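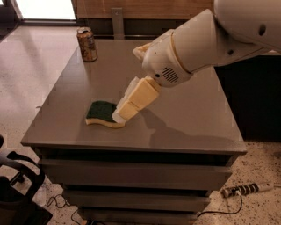 One of the bakers at Skonley wanted to know why anyone would pay rent on a shop that sold nothing on Mondays, and the landlord replied that the rent did not know what day it was. Chapter 2 begins with that exchange, as it contains most of what economists mean by a fixed cost.

Print this page | E-mail this page
February
By R. Delić

Chapter 2: Costs That Stay Put

Flour is a variable cost. Bake more loaves, buy more flour. Rent is a fixed cost, and behaves like an uncle on the couch – it is there whether you are busy or not.

Suppose a bakery in Stinwood pays $1,744 a month in rent. If it sells one loaf, that loaf carries the whole $1,744 on its back and had better be very good. If it sells 1,744 loaves, each carries a dollar. The landlord's favourite colour is the same in both cases.

Students often ask where wages belong. It depends on the labour. A manager on salary is fixed, at least until the contract ends. A casual called in for eight hours on a Friday is variable, and usually knows it.

In Section 2.1 we draw the cost curves for the bakery and for its larger rival in Clorno, which has 10 ovens and a much bigger couch.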